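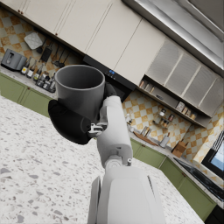 Image: Pelton Studio

Shanthi Wijesinghe answers the door with flour on one elbow and an apology for the state of the hallway, which is full of boxes of bowls waiting to go to a shop in Skukcombe. I'd come on a Thursday to talk about her evening cooking class, the one that fills up every February before I've remembered to sign up for it, and within five minutes I was sitting down with tea and a plate of coconut rotis I hadn't asked for (and was very glad of).

She started teaching by accident, as she tells it. A neighbor, Elsie Haslam, had tasted her dal at a street party and wanted the recipe. "I wrote it down for her and it was terrible," Shanthi says, laughing. "I put 'cook until it smells right.' Elsie came back the next day and said, right like what? So I told her to come over and stand next to me."

Elsie came over, and then she brought her sister, and before long there were 15 people wanting to stand next to Shanthi and a kitchen that could hold perhaps half of them. The class moved to the old Jayawardena bakery on the hill, where it still meets, two evenings a week.

I asked what beginners get wrong, and she thought about it for so long that I drank most of my tea. "They rush the onions," she said at last. "Everyone does. I did! My mother used to send me out of the room and finish them herself. If you give onions their time, dinner is nearly made." Mustard seeds come second, and she has strong feelings about people who walk away from them to check their phones.

Her mother learned from an aunt who cooked for weddings, and there is a notebook, three generations old now, with the pages for fish curry stuck together. Shanthi has never pried them apart. "I know what's in there," she says. "Well, I know what I put in mine."

There has been talk of a book. Fathima Debnath, who took the class two winters ago and now helps run it, has been typing up the recipes with real measurements, much to her teacher's dismay. "She follows me with a spoon," Shanthi says. "I throw in the salt and she says, stop, how much was that?"

By then it was nearly dark and she had started on supper, still talking, and I was handed a knife and a bowl of shallots. I took them slowly, as instructed. She looked over once and moved my thumb.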